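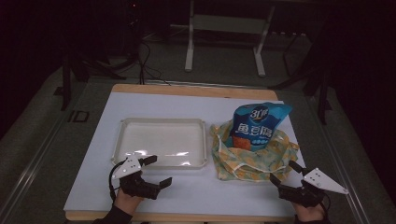

Wonden Coin Sorter: Four Months In

I bought the Wonden in June to get through the change jars before taking them to the credit union. It cost $91 and came with 144 paper wrappers.

Setup is easy. Plug it in, slide the four tubes into place and pour coins in the top. My first full jar was 1,177 coins, mostly pennies, and the machine jammed twice. Both times a bent dime was stuck in the feed wheel.

The count on the display has matched the credit union's every time but one, when it was off by 27 cents. Dimes are the slow part – they tend to stack up at the chute.

The noise is my main complaint. I would not run it after 9 p.m. in an apartment.

The older Prosten sorter is cheaper but has no display, so you count by the tube. If you only roll coins once a year, buy that one.

Four stars.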